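Clause 13

The Ebihara procedure ran to 889 clauses and Tomoyo Takagi had written most of them. Clause 13 was hers entirely. It stated that an arm shall not lift a container until the other arm has confirmed its grip, and that confirmation shall be recorded before motion.

Aoi Okabe wanted it struck out.

"It adds 2 seconds a cycle," she said. "Over 4000 cycles that's more than two hours."

"I know what it adds."

"Gorkar don't do it. Fitance don't do it."

"Fitance drop things."

Okabe turned the page. She had come up from Sekimora in June to review the document, and had so far approved the definitions, the glossary and the annex on cable slack. She read with a ruler under the line.

"You've written 'shall'," she said. "Would you accept 'should'?"

"'Should' is a recommendation. People skip recommendations when the shift is running late."

"Did you?"

Takagi looked at the booth. She had been a technician for a long time before anyone asked her to write rules, and the incident report that led to the clause had her signature at the foot of it.

"Once," she said.

Okabe moved the ruler down. In the margin she wrote: retain, add figure. Then she asked for a picture of the two arms at the bin, so that a reader could see what the clause was on about.

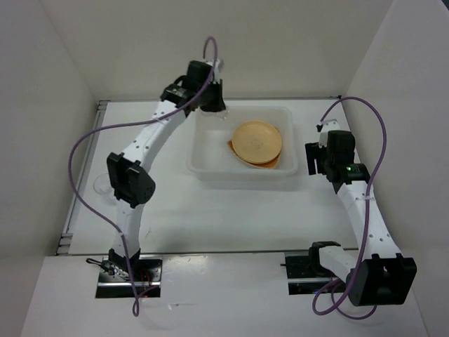

Figure to clause 13. Left gripper over the far left corner of the bin, right gripper clear of it. Two plates inside.

Takagi checked the caption against the glossary and changed nothing. Okabe initialled the page and went on to clause 14, which concerned labels.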